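Visit report: the Jokcombe kit packing rooms, Wivumport

The morning session of the Jokcombe open day started at 8:30 at the goods entrance on the canal side. Eleven of us had signed up for the packing tour and we were given visitor badges, hair nets and a one-page floor plan. Parking is on the street. The loading yard is closed to visitor cars until the second delivery has cleared, so allow ten minutes for the walk.

Jokcombe assembles hygiene and first-night kits for shelters, clinics and school trips. It makes nothing itself. Stock arrives in cartons from wholesalers, is opened, sorted, counted into sets, bagged and sent out again. My own interest is in small-volume packing, between a hand operation and a line, and this report keeps mostly to how the benches are laid out and how the goods move between them.

Marthinus Magagula runs the floor and led the tour. He worked in parcel sorting before this and talks about the building in terms of distances. The route from goods-in to dispatch used to be 188 paces for a loaded cart. After the racking was turned through ninety degrees last June it is shorter, although he had not remeasured it and would not give a figure.

Goods-in

Cartons are received on a roller table and checked against a paper delivery note. The stock system is Arkileck, an inventory package that runs on two terminals, one here and one at dispatch. Each carton gets an adhesive label with a bin code and a date of receipt. Expiry dates are entered by hand for anything moist or medicated: wipes, sanitizer, plasters with antiseptic pads. Dry goods such as socks and combs are entered by quantity only.

I asked about mixed cartons, where a wholesaler fills a box with odd packs to make up weight. They get a yellow label and go directly to the sorting room without being given a bin. Arkileck shows them as "open" until sorting reports back. On the morning we visited, the terminal listed 11 open cartons.

Sorting room

The sorting room is the part of the tour I would recommend to anyone who handles mixed soft goods. Cartons are tipped onto a cloth, and the contents are parted by hand into bins standing at the back of the bench. The cloth is a working tool. It keeps light items from sliding, it can be lifted by the corners to return everything to the carton, and a strong color makes white or transparent goods easy to see. Magagula's team tried gray first and went back to bright colors within a week.

Face masks and wet wipes were on the go when we came through. They are a poor combination to sort. Masks are light, they fold over one another, and the ear loops catch. Wipe packs are heavy for their size and settle to the bottom, so the mask layer has to come off before the packs can be graded.

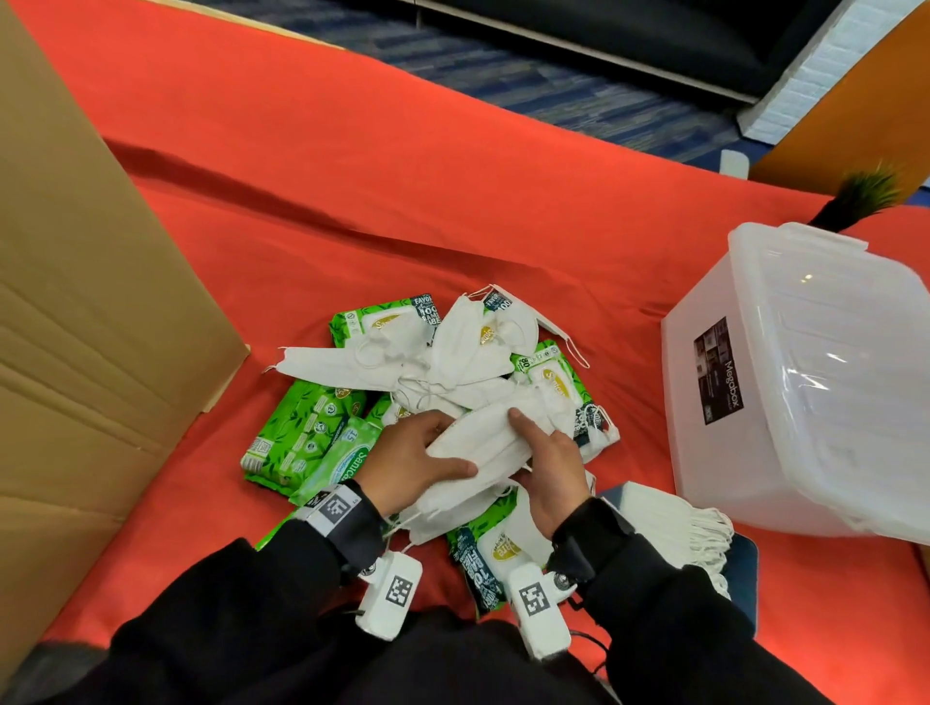
Face masks and Sanicare wipes mixed together on the sorting cloth.

The wipes are not all one size. Packs marked 100, 80 and 15 had come in together, most of them in much the same green, and at a glance the larger ones are easy to confuse. The sorters go by the number. Packs marked 15 go into individual kits. The larger ones go to room kits, which are shared by a family or by a group of four on a school trip. Putting the wrong pack in an individual kit does not stop the bag from closing, which means the error travels as far as the weight check.

The method taught to new sorters is as follows. Press the pile flat with an open hand. Take masks from the top by the folded edge, never by the loop. Stack them in one direction. When the first wipe pack is clear on all sides, lift it out and turn it number side up at the front of the cloth. Do not bin any wipes until the masks are finished. The last rule looks slow, but Magagula said that switching between the two bins was where most of the misplaced items came from.

Loose masks are handled as a separate grade from sealed ones. Only sealed masks go into clinic kits. Loose ones are used in the workshop and cleaning kits, where the recipient has asked for them on that basis. A mask that has touched the floor is thrown away.

Bagging and weight check

Bagging is done at six stations along one wall. A printed card at each station shows the kit contents in packing order, flat items first. The bags are a drawstring type from Buthelezi, ordered 2000 at a time, and the cord is long enough to be tied to a bed frame. One visitor asked about paper bags. They were tested and failed at the bottom seam when a large wipe pack was dropped in edge first.

Every finished bag is set on a bench scale with an upper and a lower limit. Anything outside the limits goes back to the station unopened, with a slip. The scale will catch a missing wipe pack or a wrong size. It will not catch a missing mask, and for that reason masks are issued to the stations in pre-counted stacks. If a stack and its batch of bags do not finish together, the batch is opened.

Output for the previous month was posted on the board by the door: 1472 kits, individual and room types combined. The board did not give a split.

Dispatch and practical notes

Dispatch is a caged area with four pallet positions and the second terminal. We did not see a truck loaded. Kits leave in returnable plastic crates, and the crates are the weak point of the operation at present, as several recipients are slow in sending them back. Cardboard is used when crates run out.

The tour lasted an hour and forty minutes, including a coffee stop in the canteen. Closed shoes are required. The sorting room is well lit but cool, so bring a sweater. Photography is allowed everywhere except the dispatch cage, where address labels are on view. Copies of the station cards can be requested at the front desk. I asked for the room kit card and received it at the exit, along with the sorting sheet for mixed cartons.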